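Teaching an arm to open the kitchen cupboard, one go at a time

The team at Flundlow work above a bakery in Stikport, and the first thing you're offered when you get to the top of the stairs is a bun. The second is a chair in front of a pair of screens, which is where most of the work gets done. I had come to talk to the person who runs the example gathering for Fanau, their learning system for household arms, and who asked me to leave names out of it as the whole team takes turns at the controls.

"People expect a workshop full of machinery," my host told me, pouring the tea. "We do have one real arm, and we're very fond of it, but nearly all of our examples start out in the simulator. You sit down, you take hold of the hand controller, and you do the job yourself, over and over, while the computer writes down every little movement."

A single go at a task is called a demonstration, and for each task they like to have 300 of them before they let Fanau try to learn anything. I said that sounded like an awful lot of cupboard doors. "Oh, it is! You do start seeing them when you close your eyes. But you get into a rhythm, a bit like knitting, and we've a rule that you stop after 2 hours and go and do something else. Tired people make sloppy examples, and then the system learns to be sloppy too."

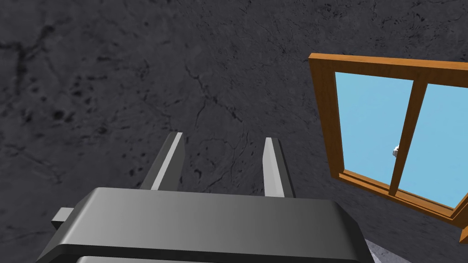
What surprised me was how much care goes into the rooms themselves. Every time a new demonstration begins, the simulator picks different walls, different woodwork and different light, so that Fanau won't come to depend on any one kitchen. "In the early days we used the same plain cream room for everything," my host said, laughing a little. "It did beautifully there. Then we changed the colour of the walls and it went all to pieces, poor thing. It had been steering by the skirting board, as far as we could tell. So now we give it rooms that no sane person would decorate, and it has become much steadier."

I asked whether the mistakes get thrown away. Some do, it seems, though fewer than before. If someone misses a handle, backs off and has another try, that go is kept and given a label of its own, because the recovery is worth learning from. Anything where the operator sneezed or dropped the controller is deleted at the end of the afternoon, over the last of the buns.

The checking is done with a tool called Dhillon, which plays the recordings back at three times the speed and lets the viewer mark where each part of the job starts and stops. It takes nearly 3 weeks to get through a full task, and my host plainly enjoys it more than the collecting. "You can tell who was driving, you know. One of us always comes in from the left, very gently, and another goes straight at it like they're late for a train. We want both. If everybody did it my way the arm would only ever know my way."

The next task on the list is drawers, with lids to follow in December if the drawers behave themselves. I was allowed a turn before I left, and managed to close a door I had been asked to open. They kept the recording, and I was given another bun for the train.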